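Search this book
Enter keywords
Last updated: January
Reading time: 10 min

Chapter 4
Units of Measure and Conversion

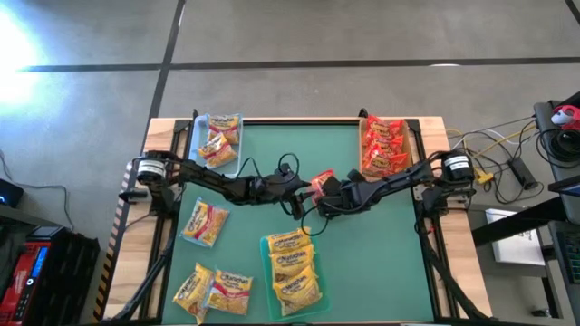

Why does a measured quantity need a unit? A number alone gives only a ratio. The unit names the standard to which the quantity was compared, so that a second person can repeat the comparison.

4.1 Quantities and standards

A measurement has two parts, a numerical value and a unit. The statement "the shelf is 171" cannot be checked. The statement "the shelf is 171 centimeters long" can be checked by anyone with a tape marked in the same unit. In this chapter the numerical value is always written first and is separated from the unit symbol by a space.

Length, mass, and time are treated as base quantities. Area, volume, and density are derived quantities, and their units are built by multiplying or dividing base units.

4.2 Conversion factors

A conversion factor is a fraction equal to one. The numerator and denominator state the same quantity in different units. Multiplying by such a fraction changes the number and the unit and leaves the quantity as it was.

Consider volume. One foot equals 12 inches. One cubic foot therefore equals 12 × 12 × 12, or 1728, cubic inches. A common error is to apply the length factor once and report 12 cubic inches. The factor must be raised to the same power as the unit.

Metric units follow the same rule. A mass of 872 grams is divided by 1000 to give 0.872 kilograms. Successive powers of 10 move the decimal point and do not alter the digits.

4.3 Notation used in the problem sets

The tables at the end of the chapter were prepared by Siham Fakhoury and checked by Walid Darwish. Values are given to three significant figures unless the problem states otherwise. Intermediate results should be carried with one extra digit and rounded at the final step.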